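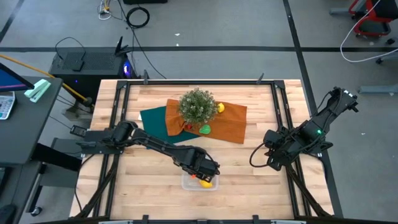
¿Pero de verdad vas a seguir con el tercer tomo? Yo lo dejé en la boda y no me arrepiento nada, me contestan en el hilo del otro día.

Hilos > Lecturas > Novelas larguísimas

Última actualización: 27 de febrero de 2021

Pues sí, voy a seguir. Y como varios me habéis preguntado por privado cómo va lo de Rultasero, abro hilo nuevo, que el anterior se me fue de las manos con lo de las traducciones.

Para quien llegue ahora: Rultasero es una novela en 3 tomos, 2763 páginas en total, con una familia de barqueros, un pleito por un molino y muchísima lluvia. La empecé en julio, en la playa, que ya hay que tener ganas. Leo 10 páginas al día. Hay noches en que me salto la cuota y al día siguiente la pago con intereses.

Lo de la boda. Entiendo perfectamente al que lo deja ahí. Es un capítulo entero de invitados llegando en barca, con sus apellidos, sus primos y sus rencillas por unas lindes. Yo lo leí con un papel al lado y me hice un árbol genealógico lleno de tachones. Pero es que luego TODO sale de ahí. El tío que se sienta lejos de la novia, el brindis que nadie contesta... En el tercer tomo vuelve el brindis y casi tiro el libro de la emoción.

Eso sí, el segundo tomo tiene un bache gordo. Desde que Odilo se va a la ciudad hasta que le llega la carta, yo habría cortado la mitad. Mucho café, mucha tertulia, mucho señor opinando de aranceles. Si estáis en esa parte, ánimo, que la carta llega.

Sobre ediciones, que es lo que más me preguntáis. Yo leo la de Minlow, la de tapas verdes. Tiene la letra pequeña pero aguanta abierta sobre la mesa sin hacer fuerza, y para mí eso ya es medio libro. La de Brinkmann es más bonita y trae mapa del río, pero parte los tomos por sitios rarísimos: el primero acaba a mitad de una discusión. Además se hicieron 4000 ejemplares y de segunda mano piden un disparate.

El mapa lo podéis apañar vosotros, por cierto. El río se llama Ister en la novela y va siempre de izquierda a derecha, con el molino arriba y el embarcadero de los primos abajo. Yo lo dibujé en la guarda del primer tomo (a lápiz, no me gritéis) y lo consulto cada dos por tres.
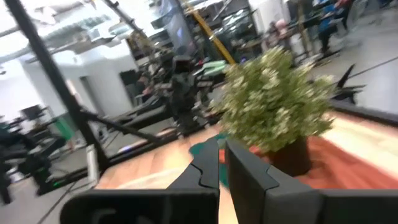

Volker Lenz

Sigo, que me había ido a cenar.

Me decís que si no se me olvidan los personajes leyendo tan despacio. Algunos sí, claro. Hay un notario que aparece en el primer tomo, desaparece y vuelve ya viejo, y tuve que ir hacia atrás como una hora hasta encontrarlo. Pero también les coges un cariño que leyendo deprisa no sé si les cogería. Llevo con la abuela Senta desde el verano — he pasado más ratos con ella que con mis vecinos — y no quiero ni pensar en lo que le viene encima. NO ME LO CONTÉIS.

Otra cosa que me ha sorprendido: es una novela graciosa. Tiene fama de tocho serio y luego te encuentras a dos hermanos que llevan años sin hablarse y se mandan recados a través del perro. Literal. Uno le dice al perro "dile a tu amo que la barca hace agua" y el otro, que está sentado al lado, le contesta al perro. Me reí solo en la cocina, con la sopa saliéndose.

A la que me preguntaba por el audiolibro: lo probé un par de tardes planchando y me perdía con los nombres. El narrador es estupendo, pero le pone la misma voz a los dos cuñados y en las peleas no hay manera. Para releer, quizá. Para empezar, papel y lápiz.

Y al que quería saber si se puede saltar el prólogo: sáltatelo tranquilamente, destripa dos muertes. Léelo al final, que tiene una parte muy maja sobre las barcas de fondo plano y por qué en el libro se hunden tanto.

Ahora mismo estoy en el deshielo. El agua ha llegado al segundo escalón del molino, el pleito sigue sin sentencia y Odilo acaba de volver con un abrigo que no es suyo. Tengo mis sospechas sobre el abrigo. Si alguien ha pasado ya de ahí, que me diga solo si voy bien o mal encaminado, sin detalles: creo que es del notario.

Cuando acabe el capítulo subo al hilo el árbol genealógico pasado a limpio, con los primos de la otra orilla, que en la primera versión me los dejé fuera.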